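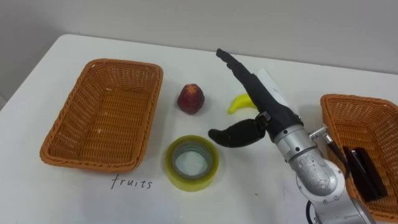
ERNSTEAD, May 2019 - Kirnthorpe today issued a safety notice covering the hand controller used on its Lustar sorting robots, after a fault was found in which the hand can close without a command. The fault was logged in 8 of 126 test runs at the company's Ernstead site. The affected task is basket sorting, in which items such as an apple, a banana and a roll of tape are set out on a white table between two wicker baskets. In each faulty run the controller lost its position signal for 33 milliseconds and, on recovery, acted on an outdated grip value. No injuries were reported.

The fault was traced to firmware supplied with the Isaksson joint board and first installed in November. Units with earlier firmware are not affected. The emergency stop works normally in all versions.

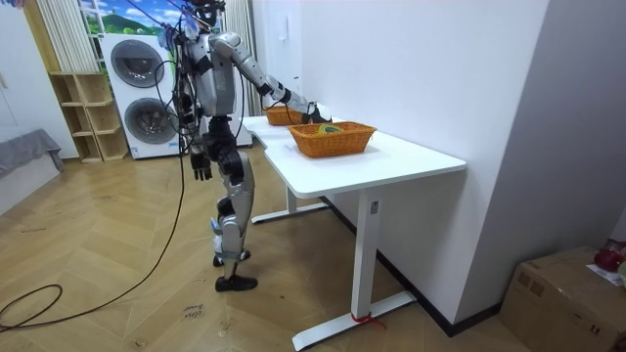 Lustar robot with one hand in a wicker basket at the sorting desk.

Until the corrected firmware is installed, operators should:

Keep hands out of the baskets while the arm is powered.
Limit grip force to 100 newtons or less.
Use the emergency stop before moving any item by hand - the software pause does not cut power to the fingers.

Kirnthorpe will supply the update to all registered sites free of charge. Sites that have recorded unexpected hand movement are asked to keep their controller logs and send them to Kirnthorpe product safety before updating.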